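Section 4: Setting Up the Ball Machine for First Use

This section covers placing the Clirico ball machine on court, charging it, loading the hopper and running a first drill. Read the safety notes in Section 2 before you switch the machine on.

4.1 Choosing balls

Use standard pressurized or pressureless tennis balls. Do not mix the two types in one load. They leave the wheels at different speeds and the shots will land unevenly.

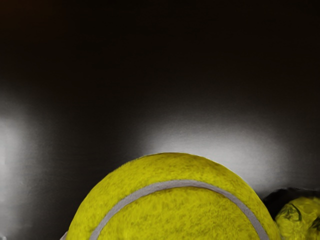 New balls shed felt for the first few sessions. Clean the wheels after each of these sessions with a dry cloth. Take out any ball that is split, soaked or worn smooth.

Caution: Never load wet balls. Water on the throwing wheels causes slipping and can damage the motor bearings.

4.2 Charging the battery

1. Turn the main switch to OFF.
2. Open the rear cover and plug the charger into the round socket.
3. Connect the charger to a wall outlet. The light on the charger turns red.
4. Leave the battery on charge until the light turns green.
5. Unplug the charger from the wall first, then from the machine.

Note: If the machine is stored from November through the winter, charge the battery fully before storage and top it up once a month.

4.3 Placing the machine

1. Roll the machine to the center of the baseline, with the ball outlet facing the net.
2. Lock both wheels.
3. Check that the machine does not rock. On sloped courts, turn the leveling foot until it sits firm.
4. Fold the hopper wings out until they click.
5. Load the balls by hand. Do not pour them in from a height - they can jam the feed plate.

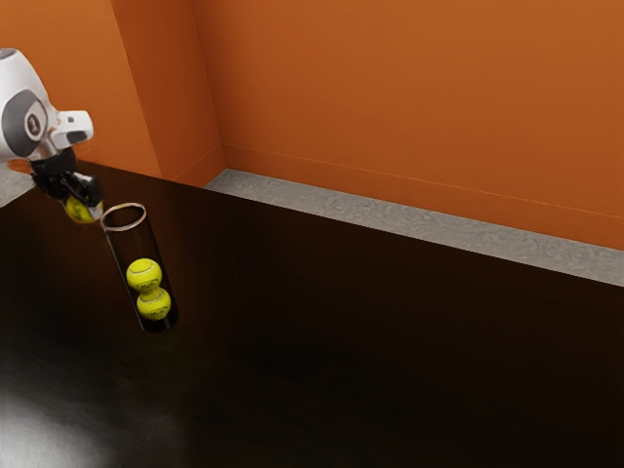
Keep the load below the line marked inside the hopper. An overfull hopper puts strain on the feed motor and balls may spill onto the court.

4.4 Running the first drill

1. Set SPEED to 2 and SPIN to 0.
2. Set FEED to the slowest position.
3. Make sure no one is standing in front of the outlet.
4. Turn the main switch to ON. The wheels need a few seconds to reach speed before the first ball is thrown.
5. Watch where the first balls land, then adjust the height knob a little at a time.
6. Press PAUSE on the remote before anyone crosses the net.

Warning: Turn the machine off and wait for the wheels to stop before you reach into the hopper or the outlet.

If the display shows code 29, a ball is stuck in the feed plate. Switch off, remove the ball and start again from step 1. If the code comes back, contact the Clirico service desk in Hendlow and have the serial number ready.
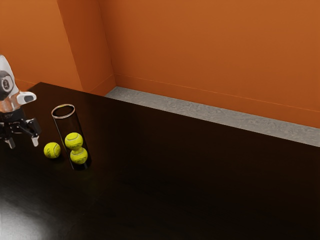
Fig. 4-3. Gripper above a dark tabletop.

4.5 After use

Switch off, empty the hopper and fold in the wings. Store the machine indoors with the cover on.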